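Fostum 60 Android Phone

Last updated: 6 April 2021

Phones > Android > Mid-range

The Fostum 60 is the second handset from Enditz and replaces the Fostum, which was withdrawn from sale in February. It keeps the flat display and side-mounted fingerprint reader of the earlier model. The processor, battery and charging hardware are new.

The battery is rated at 4,000 mAh and charges over USB-C. There is no wireless charging. The main camera is a 16-megapixel unit with a fixed lens; the front camera is unchanged from the Fostum. Both record video at 1080p, and stabilization is electronic only.
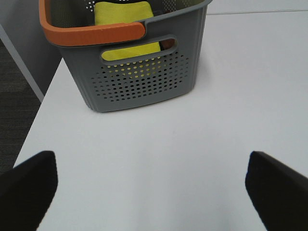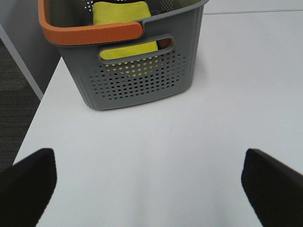
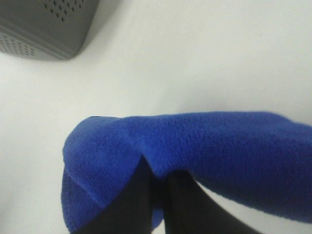
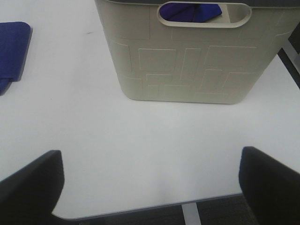

Reading time: 2 min

Display brightness peaks at 566 nits in automatic mode. Manual mode is limited to a lower value to control heat. The refresh rate is 60 Hz and cannot be changed.

The phone ships with Skestotance, the launcher developed by Enditz, installed over a standard Android build. Skestotance can be turned off under Settings - Home screen, and the stock launcher then loads at the next restart. Security patches are issued every two months.

Dual SIM is supported. The second slot also accepts a memory card, so a card and a second SIM cannot be used together. The headphone jack is on the bottom edge, left of the charging port.

In the box: phone, USB-C cable, SIM tool, quick start sheet. The wall charger is sold separately. Cases made for the Fostum do not fit - the camera housing is wider and the volume keys sit lower.

Colors: black, gray. Unlocked units are sold through Sipos stores and carry the standard two-year warranty. Battery replacement is handled by the service desk and is not covered after the first year.

Spec sheet: Rozália Simon

16 comments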